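When Robot Arms Get It Wrong
A Gulterthorpe Kids explainer for ages 8 to 12

You have probably seen a video of a robot doing something amazing. It flips a pancake. It folds a shirt. Music plays, the robot finishes, and everybody claps.

Now try asking a rude question. How many times did they have to film it?

Most videos don't tell you. This page is about one of the days when the filming would have gone badly. It is about two robot arms, a pencil case, and a fault that took most of an afternoon to find. We think days like that teach you more about robots than the pancake does.

What the arms were supposed to do

The project was called Elov. Its job was to teach a pair of robot arms to tidy a desk. You might think that sounds easy. You have been told to tidy your desk plenty of times, and you know how to do it, even if you don't feel like it.

A robot knows nothing about desks. It doesn't know that a pencil goes in a case or that a stapler doesn't. It has motors, and a computer telling the motors how far to turn. If the computer sends a bad number, the motor will try to obey it anyway.

The Elov arms had learned from examples. People moved the arms through the job again and again while a computer recorded everything: where each joint was, how wide the grippers were, what the cameras saw. The team had 300 of these recordings. Then a program looked for patterns in them and tried to make the same kinds of moves without help.

People like to call this "learning," and we'll use the word too, but be a bit suspicious of it. When you learn to tidy up, you know when you are finished. The program only knows which move usually comes next.

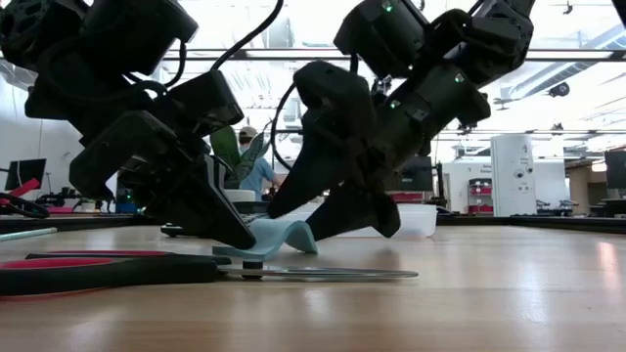 The first bad sign came a little after two in the afternoon. The right arm had picked things up properly all morning. Then it began closing its gripper too early. It would reach toward something, shut its fingers in the air just before getting there, and carry nothing at all across the table. Then it would open up and carefully put the nothing down.

That sounds funny, and it was, the first time. But look at it from the robot's side, if it had one. The program had sent "reach," "close," "lift," "move," "open." Every motor had done its part. As far as the computer could tell, the job was done. The log for that try even said "complete."

So here is lesson one. When a machine says it has finished, somebody should go and check.

What could have been wrong?

Grown-ups who fix machines make a list of suspects, like detectives. These were the suspects that afternoon.

Suspect 1: the program. Maybe it had learned something silly. But it was the same program that had worked in the morning, and programs don't get tired after lunch.

Suspect 2: the camera. If a camera gets bumped, even a little, the robot sees everything shifted to one side. It is like wearing somebody else's glasses. The team checked the camera mounts with a ruler. They were fine.

Suspect 3: the gripper. A loose finger can wobble and miss. They pushed and pulled at it with the power off. No wobble.

Suspect 4: the joint sensor. Every joint in a robot arm has a part that measures how far the joint has turned. The company that made these sensors, Andberg, says in its booklet that they are very accurate. Companies do say that in booklets. The team decided to test it for themselves.

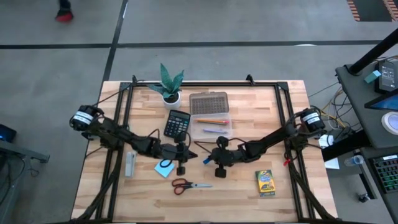 A robot arm has no feeling of where its hand is. You do. Close your eyes and touch your nose. You can do that because your muscles and joints send messages to your brain all the time. A robot arm has to work it out with math: this joint is turned this much, the next one is turned that much, so the gripper must be here. If one number is wrong, the answer at the end is wrong, and small mistakes near the base grow into big ones at the fingertips. On a table with a calculator, scissors, sticky notes, and a pencil case sharing the space, a mistake like that matters. An arm that is off by the width of your thumb can miss the pencil and bump into something else.

You can try this with a ruler. Hold one end and turn your wrist a tiny bit. Your hand hardly moves, but the far end of the ruler swings a long way. Now pretend there are three more rulers joined on after it.

Finding the slip

The test was very boring, and boring tests are often the good ones. The team sent the right arm to one exact spot, marked with a pencil dot on a piece of paper. They wrote down the number from each joint sensor. Then they made the arm go away and come back to the dot, over and over, and wrote down the numbers every time.

For a while, the numbers hardly changed. Then the second joint, the one that acts like a shoulder, read 3548 when the arm was sitting well short of the dot. That was the same number it had given when the arm was right on top of it. The sensor was sure it was in the right place. It was wrong, and it had no way of knowing it was wrong.

The cause was a tiny screw. It held the sensor to the part that turns. It had worked itself loose, so now and then the joint turned and the sensor slipped a bit and didn't turn with it. The screw was smaller than a grain of rice.

Tightening it took 2 minutes. Finding it had taken nearly 4 hours. 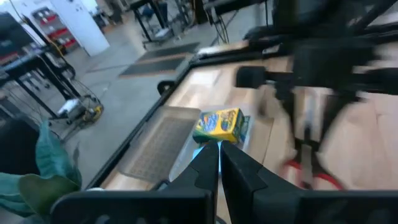
Was anybody in danger?

A little, yes, and this is the part that some people who sell robots like to skip.

These arms are small. They can't throw you across a room. But a small arm can still pinch a finger hard, and it can poke somebody in the eye if they lean in close. It can also do both of those while its computer believes everything is going well. The Elov arm didn't get angry or "go rogue," like in a movie. It believed a bad number, and it kept going.

The team had rules for this before the fault ever happened. Hands stay off the table while the motors are on. There is a big stop button, and one person's only job is to be near it. The arms are set to move slowly, and if a motor has to push harder than usual, it is meant to shut itself off.

Those rules are good ones. We still have a question about the last one. The arm that was grabbing at the air wasn't pushing against anything, so the motors never had to work hard, and the automatic shut-off never switched on. A safety feature only catches the kind of trouble somebody thought of when they built it. That is why there was a person by the button too.

What changed afterward

The team put a dab of special glue on the screw so it couldn't creep loose again. They did the same on every other joint of both arms. They also started each session with the dot test. If an arm couldn't find its dot, it didn't get to do anything else.

They changed the log as well. It used to write "complete" when the moves were over. Now it writes "moves done," and a person looks at the table before anyone writes "complete."

We asked whether the new checks mean the problem is solved. The answer was that this problem is solved. We liked that answer better than a plain yes.

Questions to ask about any robot video

Next time somebody shows you a robot doing something clever, try a few of these on them.

How many tries did it take?
Did somebody set everything up in exactly the right place first?
Is the video sped up?
What does it do when it drops something?
Who checks that the job really got done?
Where is the stop button, and who is standing next to it?

Some people will have good answers, and they will probably enjoy being asked. Others will change the subject, and you can decide for yourself what that means.

Words to know

Gripper: the part at the end of a robot arm that holds things. Many have just two fingers.

Joint: a place where the arm bends or turns, like your elbow.

Sensor: a part that measures something, such as how far a joint has turned.

Log: a record that a computer writes about what it did. A log can be wrong.

Fault: something in a machine that isn't working the way it should.

Try it at home

You need a friend, a cup, and a blindfold. Put the cup on a table. Your friend wears the blindfold and is the robot arm. You are the computer, and you can only say how far to move: "forward one hand," "left two fingers," "close."

Once your friend can pick up the cup, go back to the start and secretly slide the cup over by the width of your thumb. Give exactly the same orders as before. Then swap places, so you find out what it is like to follow orders that used to work.

More pages in this series: Why Elevators Stop Between Floors. The McKinnon Bridge and the Bolt That Was Too Short. Can a Vacuum Cleaner Get Lost?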